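### 3.2 Legislative Setting and Coding of Floor Statements

The county assemblies studied here differ in how they handle public health bills. In Hurneson, a bill on disease reporting goes first to the health panel and then to the full floor, with at least one open hearing between the two. In Priltadden, the floor may take up a bill without a hearing if the presiding officer declares a health emergency. Gonov follows the Hurneson rule but lets the sponsor waive the hearing by written notice. These differences matter for the analysis, as statements made at a hearing are recorded in full, while those made on the floor under emergency rules are often entered as summaries.

We collected 304 statements on mosquito control, school vaccination, and prenatal care coverage. Each statement was assigned to one speaker and one bill. Where a member spoke more than once on the same bill in the same session, the remarks were joined and treated as a single statement. Written remarks added to the record after a session were dropped. Statements shorter than 20 words were kept only if they contained a clear position on the bill.

Coding followed the scheme of Hegazy, with two changes. First, her category "moral objection" was split into objections to the purpose of the bill and objections to its funding source. Members who supported prenatal screening often opposed paying for it from the general fund, and the original category placed them with members who opposed screening outright. Second, we added a code for statements that defer to a state or federal agency without taking a position. 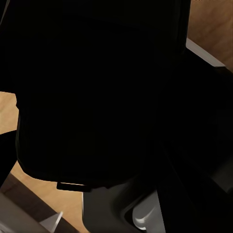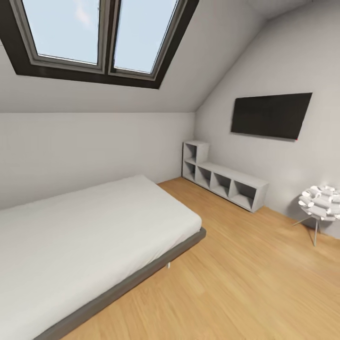
**Figure 2.** Two computer-rendered views from a single interior setting.

Two coders worked separately on the full set. A joint training set of 20 statements, drawn from sessions outside the study period, was coded first and discussed line by line. Disagreements in the main set were settled by Hanane Hegazy, who did not see the party of the speaker. The largest share of disagreements involved the deferral code. Phrases such as "we should wait for guidance" were read by one coder as deferral and by the other as mild opposition. We settled on deferral unless the speaker also named a cost or harm tied to the bill.

Party labels were taken from the ballot on which the member was last elected. This left 5 members with no label, all from Mikkelsen, where local races are nonpartisan. They are included in the descriptive tables and left out of the models in Section 4. Including them with a separate indicator did not change the sign of any main coefficient.

One limit of this design should be noted. Members choose when to speak, and those facing a close race may stay silent on reproductive health while speaking freely on mosquito control. The statement counts therefore cannot be read as a measure of how much each member cared about a topic. Section 3.3 describes the roll-call data used to address this problem in part.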